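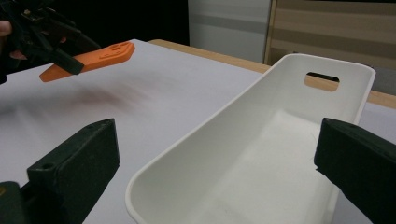 4. Instalação da cabine de som Skidell em festas e casamentos

Leia esta secção antes de os convidados chegarem. Depois do primeiro brinde já ninguém lê manuais, e com razão.

4.1 Antes de começar

O conjunto Skidell traz a mesa de mistura, duas colunas, os tripés e um saco de cabos que alguém, em tempos, enrolou com cuidado. Reserve 19 minutos para a montagem, ou o dobro se o noivo quiser ajudar.

1. Escolha uma parede com tomada própria. A tomada da máquina de café não é própria, mesmo que o responsável da sala jure que sim.
2. Abra os tripés até ao batente e aperte os manípulos. Só depois coloque as colunas.
3. Ligue as colunas às saídas L e R. Se trocar uma pela outra, a valsa sobrevive.
4. Rode o volume geral para zero e ligue primeiro a mesa, depois as colunas. Para desligar, a ordem é a inversa.

CUIDADO: ligar as colunas primeiro produz um estalo que acorda bebés e avós. Pode também danificar os altifalantes, que são mais caros.

4.2 Superfície de apoio

5. Pouse a mesa de mistura numa superfície lisa, firme e nivelada, longe do bolo.
6. Deixe 13 cm livres atrás do aparelho para a ventilação. Toalhas compridas, tules e grinaldas ficam fora desta zona, por muito que combinem com o resto.

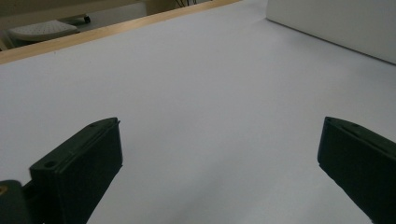

Fig. 7 – Tampo branco e liso.

NOTA: os copos vão para outra mesa. A garantia cobre defeitos de fabrico – o espumante não consta da lista.

4.3 Microfone dos discursos

7. Introduza as pilhas e deslize o interruptor para ON. A luz verde deve ficar fixa.
8. Seleccione o canal 3 no receptor e no microfone.
9. Teste a voz no sítio onde os discursos vão ser feitos. Um «um, dois» chega; não é preciso cantar.
10. Suba o volume do canal até quase metade. Se ouvir um apito, baixe-o e afaste o microfone das colunas.

CUIDADO: não passe o microfone a padrinhos sem saber onde fica o botão MUTE. Fica à direita do receptor, é vermelho e responde logo.

4.4 Se não houver som

Verifique o volume geral, que deixou a zero no passo 4. Se o problema continuar, desligue tudo, confirme os cabos e repita a sequência. Para avarias dos tripés, consulte a secção seguinte.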